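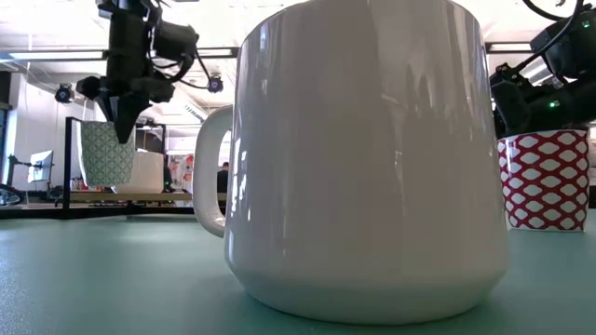
*Mugs, Thursday, left arm holding the green one*

Thursday, late. Writing this on the tram so excuse the scrawl.

Grasp planner is better than it was on Monday's build. Not good. The Latuheru branch finally merged, so both arms share one planning scene and I don't have to babysit two sets of collision objects. Took 4 goes to get the rebase clean. Some of that code is from 2019 and reads like it.

Main headache is still the shiny white mug. Depth goes to mush on the glaze, every ceiling light turns into a stripe and the segmentation cuts the body into slivers. Patterned ones are easy by comparison, loads of texture for the matcher. The red lattice one gets a confident pose nearly every time. Tried a mask-first approach this arvo - fit a cylinder to the outline, ignore depth inside it - and the pose stopped jumping about. Handle yaw still flips though. Need to penalise that in the tracker, cheap fix, do it first thing.

Also found why the right arm dithers over its pregrasp. Two timeouts fighting. Planner gives up at 60 ms, the Hostix wrapper retries on its own clock, so the arm gets a new goal just as it's settling. Moved both into the one config file. Should of done that months ago.

Teal tabletop is bleeding into the base of the white glaze and the colour threshold hates it. Swap to the learned mask there? Ask Istow whether their licence covers it. Don't forget!!

Log viewer fell over at episode 417 again. Same null timestamp. Wrote a guard, no test, feel bad about it, will write teh test tomorrow.

Left to do
- yaw penalty in tracker
- tilt limit on the held mug during transfer, currently only a soft cost
- rerun calibration on both overhead cameras
- reply to Pusgate re their gripper driver, roughly a fortnight overdue

My stop. Bought no milk.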